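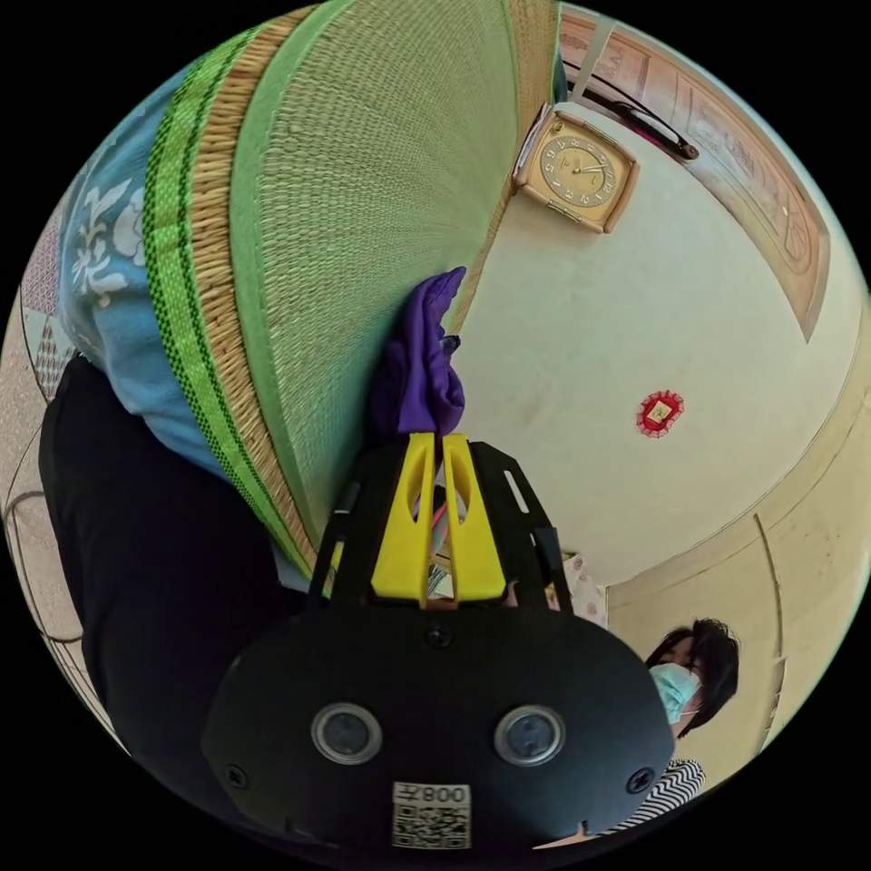 Yellow gripper fingers, tips together.

Place-names notebook, Wellotstead parish survey
9 April 2021

Continued with the chapel entries. The January transcript gives the name of the lower hamlet in two spellings, Firnby and Fyrneby, both in the same hand. The second is found only in the tithe list and should be entered as a variant, with the folio number beside it.

The boundary between Wellotstead and Bloxham remains unsettled. The older map places the mill on the Bloxham side of the stream; the later one moves the line 30 yards east and leaves the mill in Wellotstead. No deed has been found to support the change. Both lines are to be kept on the working sheet until the estate papers have been read in full.

Ciler: no progress. The name is attached to a farm and to the high field above it, and it is not clear which came first. The suggestion of a family name has been noted – no such family is in the burial register, but the register has a gap of two years.

Index cards checked as far as 30. Card 17 repeats card 12 and has been withdrawn.

To do: request the second volume of the manor rolls; correct the chapel date on the Firnby sheet; ask the Bloxham reading room for a clearer copy of the road order.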